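业主通讯 · 房屋与租赁栏

退租验房:台面、墙面与固定件的折旧口径调整

Cleltau 片区的租赁合同自十一月起改用新版交接附件。旧版附件只有“完好”与“损坏”两栏,验房双方对正常磨损的理解差别较大,押金争议多集中在厨房台面、墙面钻孔和浴室密封胶三处。新版附件由 Skaletti 物业的 Valdemar Eskildsen 起草,经租赁科 Rukhsana Malik 审阅,主要变动如下。

一、墙面。直径不超过6毫米的钉孔、螺丝孔按正常使用处理,每面墙以四个为限。超出部分由承租人填平并局部补漆,补漆须使用入住时登记的色号。成片重刷的费用按剩余使用年限折算,墙漆的使用年限统一按八年计。

二、台面。浅色哑光台面的使用年限按十五年计。可擦除的污迹不计损坏,但应在交钥匙前清理。烫痕、切痕及穿透面层的孔洞须逐一登记,注明与最近一侧边缘的距离。入住时已有的孔洞写入附件第二页,退租时不再重复计算。

三、密封胶。发霉但未脱落的,由出租人更换;因自行拆装洁具造成断裂的,由承租人承担材料费。

去年退租的单元中,有21户对扣款提出异议,其中11户涉及台面。单户最高扣款为1,872元,复核后按折旧后的余值重新计算。复核人 Gebhard Aebischer 认为,分歧主要来自入住时的记录过于笼统,“厨房正常”一类写法在退租时无法作为依据。异议的平均处理时间将近40天,新版附件把出租人的书面答复期限定为十个工作日。

记录方法也有统一要求。每个房间至少拍摄四个墙角,台面应垂直向下拍摄,画面须包含至少一侧边缘,以便日后对照。水表、电表读数由双方当场抄录并签字,不接受事后补填。
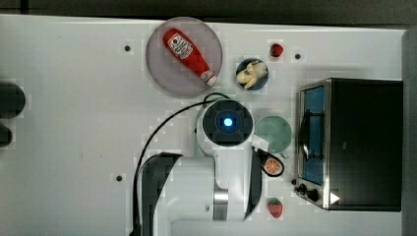 台面登记的要点在于区分三类情况:附着物、面层变化和结构性开孔。附着物擦拭后即消失,面层变化表现为失光或变色,结构性开孔则不可恢复,计价最高。白色台面上的浅淡污痕单凭照片难以归类,须现场擦拭后再填写;深色的小安装孔辨认起来较容易,应逐个写明方位,例如“左上”“右上”“左下靠黑色线缆处”。盘子、番茄酱瓶等可移动物品不在登记范围内,正式验房前应全部移开,其下方的台面同样需要检查。孔口边缘如有崩裂,另行注明崩裂的最大宽度。

已签旧版附件的租户不必重签,可在续租时更换。需要提前更换的,由双方书面同意,附件生效日以后签的一方落款为准。空白附件可在 Tannous 路服务点领取,每周二下午由 Baldur Brynjólfsdóttir 值班答疑。转租单元的交接仍沿用原表,相关条款的修订稿由 Bjarke Holst 整理,将在下一期刊出。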